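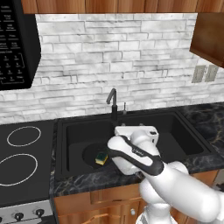
Issue 31 | Page 44

The sponge problem

Tondgate says its kitchen arm can be set up in a morning. Our reporter went to watch, and stayed a good deal longer.

The kitchen does not exist. There is a marbled worktop, a stone-clad wall and a sponge lying at the bottom of the sink, all of it drawn by a computer in Tondgate's back office, and the white arm that leans in over the basin is drawn too. The real arm is bolted to a bench next door. Before it is allowed near a tap it must first learn its manners in here, and a good part of what customers pay for when they buy Flamora, as the product is called, is this stage that they never see.

Carmela Gallardo runs the setting up. She has fitted arms to packing lines and once to a bakery, and she doesn't talk like the brochure. "The arm is fine," she told me when I arrived. "It's a good arm. What goes wrong is everything we told it about the world."

What they tell it, mostly, is where things are. Each job begins with somebody measuring a customer's kitchen and building a copy on screen: height of the worktop, depth of the basins, how far the spout sticks out. The base of the arm is then placed in the copy and the software works out which spots it can reach without hitting itself or the fittings. A sink is an awkward place for this. The gripper has to come down past the rim and go to the bottom of a basin, with a divider on one side and a tall curved tap hanging over the top.

The task that morning was the sponge. Pick it up, lift it clear, hold it. Gallardo set it going and we watched the gripper go down into the left basin until it was beside the yellow edge. Then she paused it and changed a number. She did this a lot. The number was the point the software treats as the tip of the gripper, and if it is wrong by a little, every reach is wrong by the same little, all day long, in every kitchen. On a packing line you would find it out in an hour. In a home you might find it out in October, when the plates start to chip.

Tondgate's sales literature claims 700 practice runs for each task before an arm is delivered. I asked what counted as a run. A run, I was told, is any attempt from start to finish, including those that fail, and including those repeated with the sponge moved by the width of a finger. I asked how many different sinks were used. Two.

To be fair to the firm, the practice does catch things. An early version, Gallardo said, swung its elbow through the tap on the way out of the basin. On screen that costs nothing. On the bench it would have meant a new tap and probably a new wrist joint, and a wrist joint takes six weeks to come.

But a drawn sponge is a very obliging sponge. It weighs what it has been told to weigh. It doesn't soak up water and sag, or stick to the bottom, or leave a smear of grease on the fingers that are supposed to grip it. All of that has to be guessed at with settings for friction and softness, and the guesses come from people. When I asked who checks them, Gallardo pulled up a sheet with two sets of initials on it. One was hers.

El Ouafi, the fitting firm that looks after the first arms to be installed, has its own view of how that is going. Its call-out notes, which Tondgate let me read, are short. Most visits are to reset the tip. Several say only "base moved", meaning that the arm had worked slightly loose from its mount and the worktop in its memory no longer matched the one in front of it. The cure is to tighten the bolts, touch the gripper to a known mark and start again. It's dull work, and no mention of it appears in the price list. A yearly service plan does, on a separate page.

A rival, Mostard, has gone the other way and skips most of the screen work, sending an engineer to guide the arm by hand in the customer's own kitchen. Gallardo thinks this is slow and will cost them. She may be right. I would still like to see both firms try the same greasy basin, with the same engineer timing them, before believing either.

By late afternoon she had a tip setting she was willing to sign for. She wrote it on the sheet, with the date, March 10, 2021, and went next door to try it on the bench. The door has a keypad and I wasn't given the code.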